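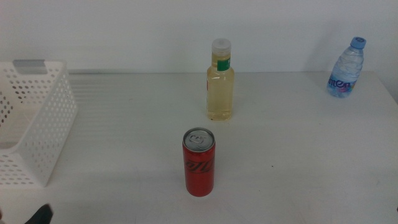
Figure 13.1 A basket, a can and two bottles on a white table. Putting groceries away starts about here.

Chapter 13
Chores: Can Machines Do Them Yet?

Short answer, some of them. Sometimes. Slowly.

Look at Figure 13.1 and think what you would do. Can goes in the basket, bottles go in the basket, done in a few seconds, probably while talking to someone. You wouldn't plan any of it. A machine has to, and this chapter is about the planning and what goes wrong with it.

Start with seeing. A red can on a white table is easy, strong color, clean outline. Clear plastic is another matter. Light goes through it, depth sensors read the wall behind instead of the bottle, and a water bottle can come back as a cap floating over nothing. Yellow liquid helps a bit. The basket has its own problem, all those small holes. Is it a wall or isnt it? For a grasp planner that matters.

Then gripping. A full can takes a firm squeeze. The same can empty will crumple. Thin ribbed bottles give under the fingers, and the water moves after the hand has stopped. Tall slim things tip. We come back to tipping in Section 13.2, with the math.

Then placing, which students always skip. Dropping is not placing. The arm has to clear the rim, let go at the right height and not knock over what is already in there.

Shop floors are further along, mostly becuase people rearranged the shop floor. The Stoltholm packing line, our main case, runs 14 arms on one shape of bottle. Same bottle, same spot, all day. Change the cap and someone gets a phone call. Kitchens don't work like that. The Mameo home trials (Section 13.4) ran 200 tidy-up tasks in ordinary apartments, and the arms needed a person to step in on nearly half.

So why the gap? Partly hardware, partly data, partly that homes are a mess. Saraç grippers get a section of thier own, soft fingers, good on bottles, poor on anything flat.

Before you read on: clear a table at home with one hand, using two fingers only. Write down every time you change your grip. Keep the list, you need it for 13.2.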